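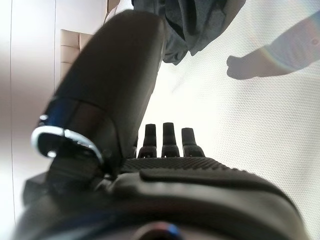 Hand comparison FAQ
Updated 2021-09-18 by Miyuki Hamada

What are you comparing?
Two hands for cloth work: the Brandent, a multi-finger hand with a big opposing thumb, and the Tindano, a plain pinch gripper. Both get the same bedroom chores, and we love this stuff, so expect long answers!

Why a bedroom?
Clothes get carried between beds, bags and boxes all day long in real homes. Cloth is also wonderfully hard. It folds over itself, hides its own edges and never lands the same way again.
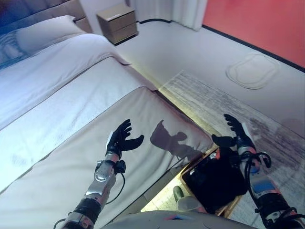 Both hands open, with the container of black fabric at the foot of the bed.

How many trials do you run?
99 per hand on each chore. Chiyo Onishi scores them on a scale of 0 to 5, and a dropped garment is always a 0.

Do both arms have to work together?
On some chores, yes, and those are our favorites! One arm can hold a garment clear while the other deals with the next one. We started two-arm chores in July and the Ichikawa controller needed 11 rounds of tuning before we were happy with the timing.
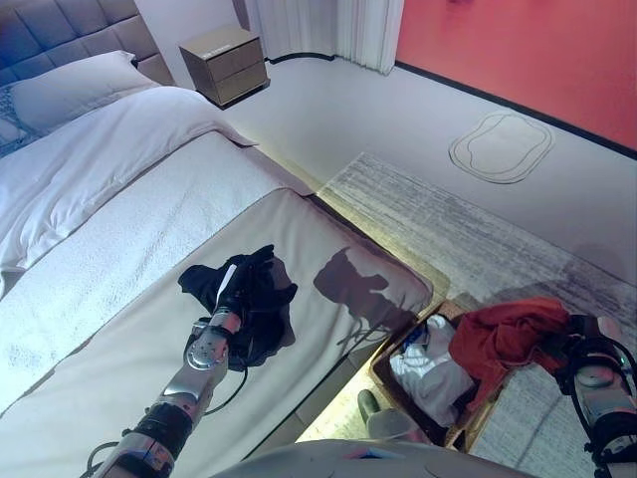

Black garment in the left gripper, red-orange one in the right, at the open suitcase.

Which camera view is more useful?
The head view for planning, the wrist view for the last little bit before contact. We keep both.

Can I get the data?
Yes please! All 798 logged runs are on the Orkiseck downloads page. Tell us what you find, especially if your scores disagree with ours.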